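4.2 Starting conditions and the reset rule

Most disagreements between sites came down to how the bin looked before a trial began. At Zenmont the blocks were tipped in and left as they fell. At Bastos they were set down one by one, and quite neatly, by whoever was running the session. Both teams reported a success rate for "random clutter", and the two figures could not sensibly be compared. We were delighted to find how much of this gap could be closed with a single page of plain instructions!

The Plustberg protocol therefore fixes the reset as tightly as it fixes the grasp. Blocks are tipped from a tray held level with the rim, and the operator may not touch them afterwards. A block that lands outside the bin is returned by a fresh tip of the whole set — never by hand. Each session consists of 25 trials, and no trial may be dropped from the record unless the arm has stopped on a safety fault. The fault code is then logged in its place.

Clamps are checked at the start of every session. A bin that creeps by a few millimetres will spoil a calibrated approach, and the error is easily blamed on the planner. Worn bins may stay in use, provided the wear is noted. Scratches and scrape marks change the way light comes off the metal, and a vision system tuned on clean steel deserves a fair warning. Figure 2 gives a working view of the cell, with red and green blocks lying at mixed angles on a scuffed bin floor.
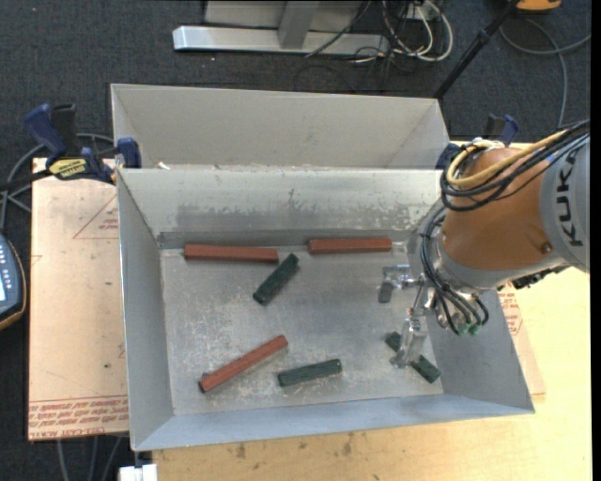
Figure 2. KUKA arm with its gripper lowered into the front bin; a second bin stands directly behind.

We also ask sites to report any grasp in which a finger passes over a block other than the target. Doken had been recording these from the start, and their log is a lovely resource: across roughly 1000 attempts it shows which layouts invite contact with a neighbouring block. Such contacts count as valid trials under the protocol, but they are marked separately in the results table.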